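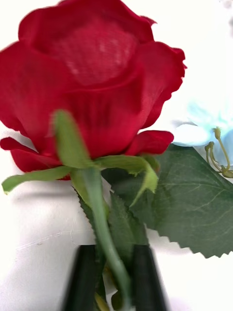

Cleltitz Folding Room Divider, Four Panels: Review

6/18/23

I bought the Cleltitz divider in April to separate the waiting area from the desk in our front office. It cost 400 dollars with shipping. The Dultia version was 300, but it only comes with three panels and the hinges fold one way.

Setup was quick. The panels arrive already joined, and you only screw on the feet. The instructions show eight screws per foot but the bag had six, and six fit the holes. The hinges fold both ways, so you can set it in a zigzag or wrap it around a corner.

It stands well on tile. On carpet it leans a little unless the end panels are angled. The finish marks easily near the bottom, where people catch it with their shoes. A damp cloth takes off most of it.

It does very little for sound. You can still hear phone calls on the other side. If that matters, look at a padded screen and expect to pay more. Lau quoted us 3,280 for a fixed one.

I would buy it again for an office or a studio apartment. I would not use it in a restaurant.

Syahrul Wuisan

Comments (2)

marta_k: Do the feet come off again for storage?

deskside: Mine do. Same six screws, by the way.

Related
Gonitz Wall Panels, One Year In
Lobby Seating Under 2,000
Choosing a Screen for a Small Office

Search this site Go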